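Mesa modular Mateos, série M

Tampo retangular para salas de leitura, bibliotecas escolares e espaços de estudo

Fabricante: Mendex
Distribuição: Trendthorpe

Descrição
A série M é composta por tampos retangulares independentes, que podem ser usados isolados ou encostados entre si em linha, em L ou em ilha. A superfície é lisa e sem relevo, própria para escrita direta sobre papel fino.

Características
Lugares por módulo: 2
Comprimentos disponíveis: 4
Acabamentos de catálogo: 6
Bordo: arredondado, colado a quente
Pés: niveladores roscados, base em Korkex
Montagem: chave sextavada incluída

Limpeza e manutenção
Pano macio humedecido em água com detergente neutro. Não utilizar acetona, palha de aço nem produtos abrasivos. Marcas de esferográfica removem-se com álcool isopropílico diluído. O aperto dos parafusos deve ser verificado após as primeiras semanas de uso e, depois, uma vez por ano, em fevereiro ou noutra pausa letiva.

Combinação de módulos
Os módulos podem ser encomendados com cores e alturas diferentes no mesmo conjunto. Nas disposições em L, o canto do módulo secundário encosta à lateral do principal, sem peça de união.
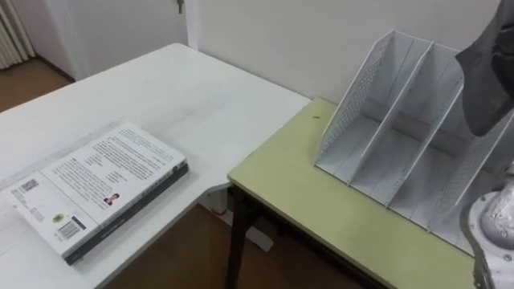
Para conjuntos com circulação nos dois lados recomenda-se o kit de fixação inferior, vendido à parte. O kit não é compatível com módulos de alturas diferentes.

Encomendas
Prazo normal sob consulta. Para mais de 51 unidades é necessário projeto de implantação, a pedir a Akash Mathur. Assistência e peças: Pao-chu Chow. Expedição à quarta-feira.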